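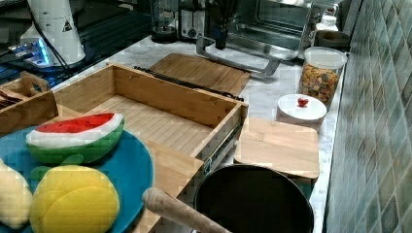

Drawer box, cutting board and a slice of toy watermelon on the worktop. Free for press use, please credit Hatard.

HATARD OPENS KITCHEN LENDING SHOP IN PRADESLEY

For release: immediate

Hello from Pradesley! I run Hatard, the little kitchen shop by the bus station, and I've been told a press release ought to be written as if I were somebody else. I had a go at that and it sounded dreadful, so you've got me instead.

The news is that from January you'll be able to borrow kitchen things from us as well as buy them. Preserving pans, fish kettles, big roasting tins, cake tins in the shapes of numbers, pasta machines, the good scales. You come in, you pick what you want, you take it home for up to 15 days and then you bring it back washed (please, please washed). We're calling it the Shehu Shelf, after Shehu Yard, where the shop began before we moved round the corner, and it takes up the whole of the back room where the curtain fabric used to be.

I've wanted to do this for years. Every autumn people come in asking for a jam pan, look at the price, look at the size of it, and go away again to make do with a saucepan. I don't blame them at all. I've got a small kitchen myself and I know what it is to move a stockpot off the only free bit of worktop three times a day because there's nowhere else for it to live. A lot of what we sell is used twice a year and then gets in the way, which is a funny thing for a shopkeeper to admit in public, but there we are.

We've got 377 items on the list so far. Most came from our own stockroom, where there were display pieces and ends of lines that had been sitting in boxes far too long, and the rest have been given by customers since we put a note in the window. The giving has been lovely. We've had a complete set of jelly moulds, a cherry stoner still in its tissue paper, and more fondue sets than I thought the town had in it (if you were planning to bring us another fondue set, could you hang on until spring?).

How it works

Joining costs £6 a year and covers everyone who lives at the same address. You'll need something with your address on it, and you need to be over 18 to take out anything with a blade. Under-18s are very welcome to join in with everything else, and we've set aside a low shelf of biscuit cutters, small rolling pins and play food so the little ones have something to do while the grown-ups dither over bakeware.

You can have 2 things out at a time. A set counts as one thing, so a nest of tins or a mincer with all its plates is fine. If something breaks, just tell us. We've all dropped a casserole. We'll only ask for money towards it if things keep coming back in pieces, and I'd much rather know about a cracked dish than find it in the box at closing time.

The booking side is handled by Zodatard, a small software outfit two doors up from us. Their system is normally used for hiring out tents, so for a while our test page was asking people how many groundsheets they wanted with their bundt tin. That's been sorted. You can also ring us, or come in and have your name written in the book, and the book will be there for as long as I am.

Drawer mornings

Alongside the lending we're starting drawer mornings, and these are free whether you're a member or not. Bring a photo of the kitchen drawer you hate most, and the measurements inside it if you can manage them (width, depth and height, and do check the height with the drawer shut as far as it'll go, as worktops often hang lower than you'd think). We'll have a cup of tea and try to work out what should stay, what could go on a hook and what might be happier on our shelf. You're not obliged to buy anything. The first one starts at 10am in the week we open and there's space at the table for a small group, so do book.

The back room has step-free access through the side door. Ring the bell and one of us will come round and open up, as it sticks in damp weather.

We're still looking for a decent-sized fish kettle with its lid, a working ice cream maker and any spare weights for balance scales. Please no electric knives, and nothing with a frayed flex.

Notes for editors

Hatard sells cookware, tableware and kitchen storage from its shop in Pradesley. Booking for the Shehu Shelf is provided by Zodatard. Reporters are welcome to call in during shop hours, and mornings are quieter. Membership forms are on the counter now and on our website.

Ends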